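The Countertop Corner Is Done (And I Can't Stop Looking At It)

Feb 27, 2026

I have been promising a post on the workbench corner for so long that two of you emailed to ask whether I'd given up. I hadn't! I was just picking blue.
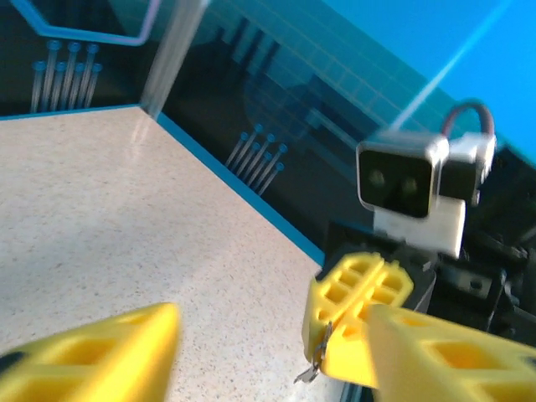

So, blue. I went back and forth on it for weeks. My first idea was a sensible white wall, then a gray one, then a sort of dusty green that looked lovely on the card and like pea soup at any larger size. Socorro Castaño, who shares the workshop with me and has much better color sense than I do, held a bright cyan card up over the bench one afternoon and said "why are you being so careful, it's a workshop." And she was right. The cyan went up in one long evening with the radio on and I have loved it every day since, even the patch I had to do twice.

But let me start with the counter, which was the first thing in and the reason for everything else.

I knew I wanted speckled. I grew up with a speckled kitchen counter and I have a real soft spot for them — they hide crumbs, they hide pencil dust, they hide the tiny clippings you get when you trim leads. This one is white with little flecks of gray and tan, and it's a proper pleasure to work on. It's bright, so you get light bouncing up at you from underneath as well as down from the lamp, and small parts show up well against it. The one catch is that a very small tan part will vanish completely. I lost a washer on it for most of a day and it was right in front of me the whole time.

It does glare a bit toward the back when the light is strong. I thought that would bother me more than it does. If you're doing close work all day under a bright lamp, maybe look at a matte sample first and tip it around under your own light before you order. I only looked at mine in the store, where the lighting was soft and flattering, and of course my lights are neither.

The counter was a remnant from Probert, a small yard that sells offcuts out of the back building. It cost me 184 dollars, and I had set aside 352 for it, so I came home feeling like a millionaire and promptly spent the difference on the fun stuff.

Which brings me to the panels!

I had always wanted something behind the bench that wasn't bare wall. Pegboard is the usual answer and I have pegboard elsewhere, but this corner was meant to be the nice one. Jayson Manalo does printed panels for shop displays and has a catalog that I can only describe as dangerous. Forests, marble, brick, a whole page of clouds. And then, near the end, circuit boards. Black and teal, stylized, with grids and traces wandering all over and little clusters of blue pins with round dots on their ends. I made a noise out loud. I'm sure he's used to it.

I got two and set them at an angle to each other so they meet in the corner, and it turns the whole end of the bench into a little stage. Everything you put in front of them looks more important. A mug looks important. I was worried that such dark panels would make the corner gloomy, and if I'd stuck with the gray wall they might have, but next to the cyan they look rich and deep. Socorro says it looks like the inside of a very friendly computer.

The pattern isn't the same on both panels, which I like a lot. Jayson asked if I wanted them to line up at the seam and I said yes, then changed my mind, then changed it back, and in the end we just stood them up and they looked great as they were. My favorite bit is the blue-violet line that runs over the top of the left one and then bends down. It has absolutely no business being so satisfying.

Now the trim. There's a thin strip of bright blue running along the back edges of the counter, and I'd say it does more for the corner than anything else for its size. Before it went on, the white counter just sort of stopped and the dark panels sort of started, and your eye didn't know what to do with the join. With the blue in there it looks finished. It's a self-adhesive strip from a roll called Cluvard, and my advice is to warm it gently with a hair dryer before you bend it or press it down anywhere fiddly. I didn't do that on the first length. The first length is now in the trash.

A few things I learned, in no special order:

Wipe the counter down before you stick anything to it, then wipe it again. I thought mine was clean and the cloth came back gray.

Stand your panels in place for a few days before you fix anything. I moved mine forward, then back, then an inch to the left, then had lunch, then moved them back to where they'd been in the first place.

Measure the trim along the actual edge and not off your drawing. My drawing was very pretty and it was short.

Dark printed panels show dust. I keep a soft paintbrush by the bench and go over them while I'm waiting for the kettle, which I find weirdly calming.

I do still have a list. I want a better lamp, and I'm tempted by one from Remetti with a long arm, though I keep closing the tab when I see the price. I'd like a narrow shelf up on the cyan wall as well, something for jars, but Socorro thinks the wall should be left alone for a while so we can enjoy it. I'll give it until July. And I want to try a third panel at some point, maybe a different print, if I can trust myself with Jayson's catalog again.

Somebody asked last time what I cleaned the old bench with before I passed it on. It was plain dish soap and warm water, then a lot of elbow grease. The coffee rings never did come out.

If you've done anything bold in a workspace lately, please tell me in the comments, and especially tell me if it was a color your friends tried to talk you out of. I'll be at the bench, most likely hunting for another washer.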